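Sunday walk-round, Letdale workroom
Filled in by Liis Mets, 3 March 2024. Second reader: Austra Sproģis

Good morning, everybody, and thank you for leaving the door unlocked for me. I went round with the usual sheet and a large cup of tea, so forgive me if the comments run on a bit (Austra says they always do, and she has to type them up!).

1. Floor and walkways
OK, with a comment. The carpet is in decent shape and I didn't find a lifted edge anywhere. Please look down before you step around the mat, as there are cables near it and I would hate for one of you to go over.

2. Chairs and anything on wheels
OK. Office chairs roll freely and none of them wobble. I'd still love to see them pushed back when you get up.

3. Cutting mat
OK. It lies flat, the grid is easy to read, and I wiped it with a damp cloth on my way past. One request, dear friends: if bread is going on it, no blades on it that day. Put them in the Pultia drawer and shut the drawer.

4. Bowl and bread
OK. I ran a finger around the rim of the pink bowl and felt no chips. The bun and the longer glazed piece are for handling only, so please don't be tempted, however nice they look at eleven in the morning.

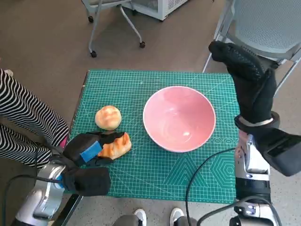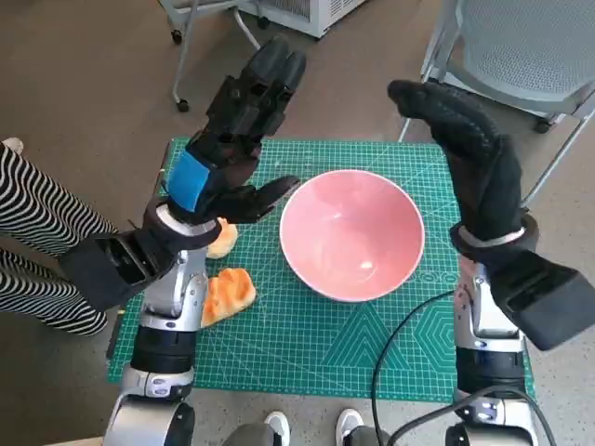
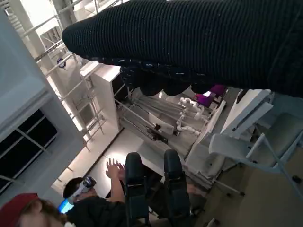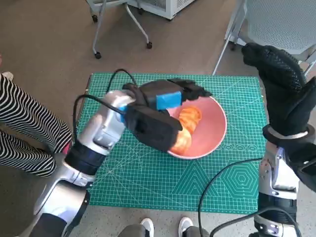
Items 3 and 4: green mat and pink bowl, first, second and fourth pictures.

5. Shelving and workbench
Needs attention. The tall white shelving unit should have its wall fixing checked, and I couldn't find a record of that after August. The bench behind it has cables and equipment all over, and I'd be so grateful for a clear strip along the front.

6. Folding chair
OK. Hinges are fine. It's a sitting chair, please, and the step stool from Sultomus is the one for reaching high things.

7. First aid box
Needs attention. 12 plasters left out of 21, and the burn gel is gone altogether. I'll bring more.

Signed off with two items open. Austra will look in on the shelving.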